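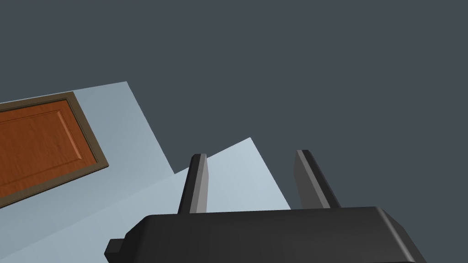 Discordo de quem acha que isso vai esvaziar as copas, respondeu uma leitora quando anunciamos esta conversa; na empresa dela, o que falta é gente para empilhar prato às dez da noite, e qualquer ajuda é bem-vinda. Levamos o comentário à responsável pela operação da Nerkitz em Jaltport, e ela abriu um sorriso enorme. "É exatamente a discussão que temos no refeitório!"

São 89 pessoas na casa, entre cozinha, salão e lavagem, e 2000 pratos por dia. Desde outubro, uma parte da equipe passa as manhãs no simulador, ensinando um robô de dois braços a recolher louça. "Quem melhor para ensinar do que quem já fez isso a vida inteira?", pergunta ela. Os engenheiros chegaram com uma ideia bonita de como se pega um prato — e as copeiras corrigiram a ideia na primeira semana. Pela borda, sempre, e sem pressa.

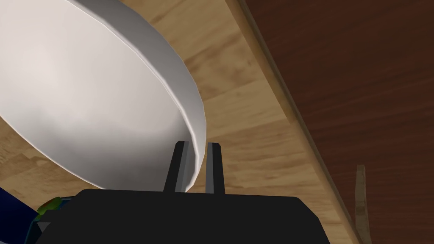

**N.º 40 | abril de 2022 | p. 2**

O prato, aliás, rende assunto. "Você não imagina a festa quando dá certo", conta, já rindo. "A gente grita como se fosse gol." Quando dá errado, ninguém varre caco: recomeça-se o exercício e pronto.

Pergunto o que mudou para as pessoas. Ela pensa um pouco. O turno da noite ficou mais curto para quem entrou no treinamento, e duas colegas da lavagem fazem agora o curso de operação na Busell. Há também quem não queira saber de tela, e continua na pia. "Tudo bem também. Eu mesma levei um mês para parar de apertar o botão errado."

O salário de quem treina o robô ainda está em negociação, e ela não foge do tema: "É trabalho qualificado, tem de ser pago assim. Já disse isso à direção, e vou repetir."
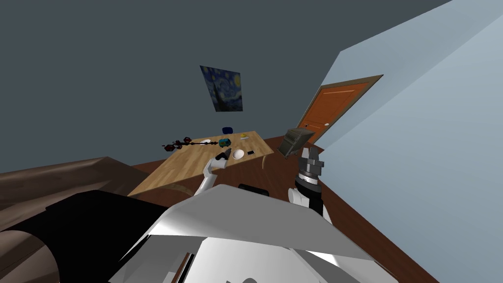
A próxima conversa com a direção vai tratar também do rodízio, que ela defende com entusiasmo. Quer que todo mundo passe pelo simulador, inclusive as chefias, para sentir como é difícil explicar a uma máquina um gesto que a mão faz sozinha. A sala de treinamento, que o pessoal apelidou de MacKinnon, já tem lista de espera. "Tem cozinheiro pedindo para vir na folga! Eu digo que não, que vá descansar — e na semana seguinte ele pede de novo."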